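Chapter 3
The Printer at Panganiban

Start with the press, not the man who ran it. Most books on the revolution do it the other way and the press gets a footnote. A hand press, secondhand, hauled upriver to Panganiban in January. One type case short. The weekly it turned out, Plarnico, lasted 14 issues. We have 62 loose pages of it, plus an account book with 1483 entries, mostly paper and lamp oil.

Who read it? Harder. Few in town could read Spanish, so issues were read out loud, after mass, in kitchens. Keep that in mind when you get to the sources. 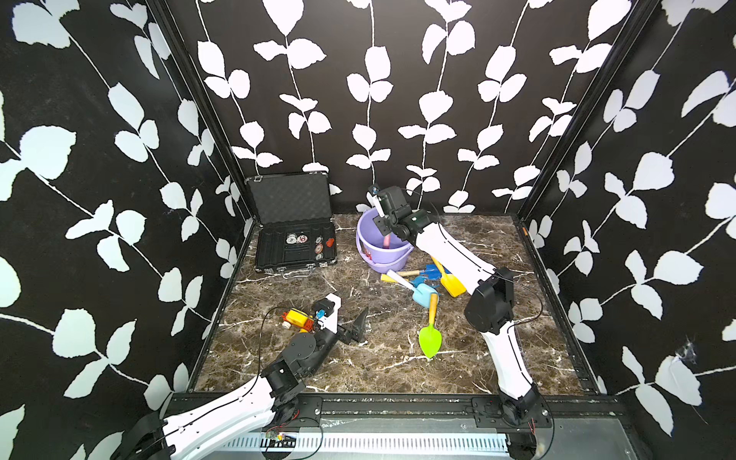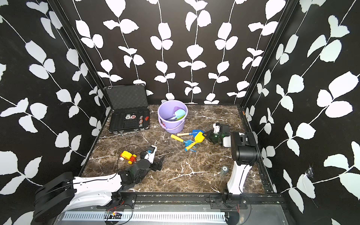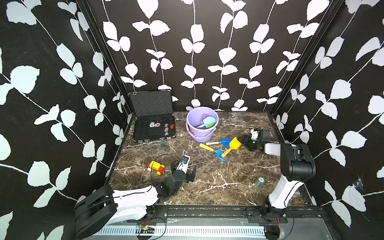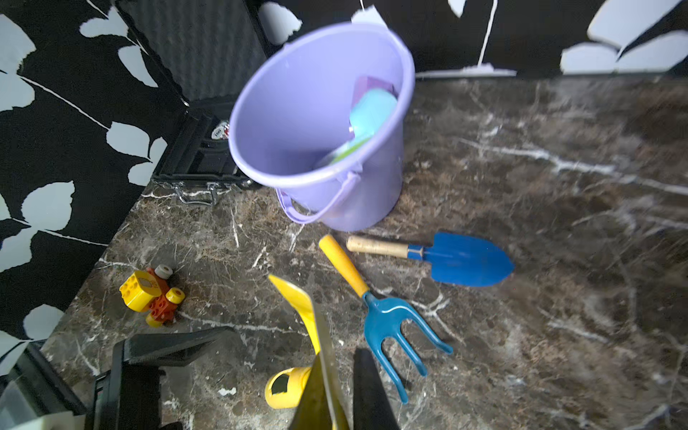
Fig. 3.1 Four views, white leaf pattern on black walls, brown marble-patterned floor.

Then the raid. Type dumped in the river, or so the parish letter says. The account book says sold. Both can't be right, we come back to this in section 3.

Before you read on: look up "friar lands" and "principalia" in the glossary. Also skim the end of the last chapter again, the tax dispute matters alot here.

Key terms: broadsheet, censor's mark, subscripton list.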